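## Workshop notes: memory and processor changes on dual-bank boards

The June batch of office towers from Sandhu is now in progress. The batch is 201 machines, all desktop towers with memory slots on both sides of the processor socket. Most are in for more memory, and 23 are also getting a different processor. The points below apply to both jobs and replace the sheet that was taped inside the Brina cabinet.

### Case position

Work with the tower on its side and the open face up. The board is then horizontal, modules go in vertically, and a dropped screw stays where it can be found. Disconnect the power cord first and hold the power button for a few seconds. Move any loose cable off the board area before starting; the front panel leads on this model are long enough to lie across the lower bank.

### Parts staging

Parts go in the tray to the left of the case, in the order they will be used. Processors sit in the square raised holder with the lid up. Memory modules stand on edge in the narrow slots, which keeps fingers off the contacts and lets two people check the stock without handling it. Do not stack modules flat, even in bags. Igor Sadowski went through the returns log for the spring work and found that 20 modules had been sent back as faulty, of which nearly all passed when the contacts were cleaned and the module was reseated.

With the cooler off, the socket and both banks can be reached without moving the case again. Keep the processor and the spare module in their holders until the part number has been read against the job ticket.
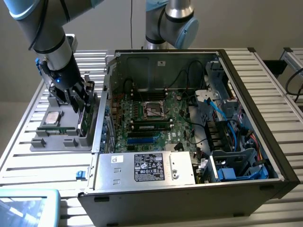 ### Seating order

1. Inspect the empty socket under the bench lamp. Look along the rows from two directions. Any dust is removed with dry air only.
2. Install the processor before adding memory. Align the corner mark, lower it straight down and do not slide it.
3. Open the latches on the slot to be filled. On this board the latches at both ends move.
4. Match the notch in the module to the key in the slot. Press evenly at both ends until the latches close.
5. Fill the banks according to the diagram in the service manual. A module in one bank does not tell you which slot is next in the other, and the numbering differs between the two board revisions.
6. Apply new thermal compound and refit the cooler, tightening the screws diagonally.

### Testing

Start the machine with the side panel off and confirm that the full memory size is reported in setup. If it is short, power down and reseat the last module added before trying another slot. The overnight memory test runs from the Elura drive. One complete pass is enough for release; errors of any number mean the module is pulled and tagged.

### Stock

The Dorora count stands at 1,738 modules, including opened trays. Tagged modules are counted separately and should not go back on the same shelf. Job tickets for the second half of the batch are in the gray folder by the door, sorted by board revision.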